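Department of Automation, Damgaard Campus
Robot Learning Laboratory – Course Handout, Unit 3
Collecting Demonstrations with a Hand-Held Gripper
Instructor: Colleen Hiebert. Teaching assistant: Yogesh Mittal.

1. Purpose of the unit

Students will prepare a set of grasping demonstrations suitable for training a manipulation policy. The set is submitted in April and is used by every group in the final assignment. Each group contributes 29 sessions recorded in ordinary rooms of its own choosing, and the pooled set is expected to reach 3,000 episodes. Laboratory benches are not accepted as recording locations.

2. What counts as an episode

An episode begins before the fingers touch the object and ends once the object has been released. It contains one object and one task. If the operator changes intention midway, the episode is discarded and recorded again. Pauses are permitted, although a long pause teaches the policy to pause as well.

The operator should approach at the speed of a normal reach. Yamuna Thomas reviewed last year's submissions and found that hurried approaches were the most frequent ground for rejection.

3. Choice of object and background

Transparent and easily deformed objects are required in at least 3 sessions per group. They change shape under pressure, and their outlines are easily lost against a bright background. A window behind the object is allowed and even encouraged, provided that the fingers remain distinguishable.
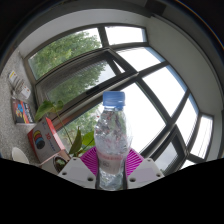

Figure 1. Clear plastic bottle between the gripper fingers, against a bright window.

Household items near the object should be left where they are. Clearing the surface produces a tidy recording and a weak policy. Papers bearing names or addresses must be removed before recording starts.

4. Variation within a session

Between episodes, the operator changes the viewpoint, the height of the grasp or the placement of the object – preferably only one of these at a time. The change is entered in the session log together with the episode number. Groups working at the Lerkadby annex use the paper log; all others use the shared sheet maintained by Troels Lauritsen.

A potted plant, a mug or a box close to the grasp gives the policy useful practice with a crowded view. Such items may be moved between sessions but must stay in place during one.

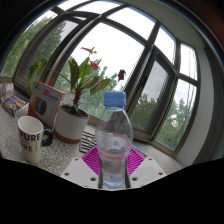 Should a failed grasp be deleted from the session?
Failed grasps are kept and marked "F" in the log, as they are used separately when the policy is evaluated.

5. Submission

Files are uploaded by session, with the log attached. The pilot set from the Plimville course, which holds 899 episodes, is available for comparison and may not be resubmitted as new work. Questions about file format should be addressed to Yogesh Mittal before the upload window opens.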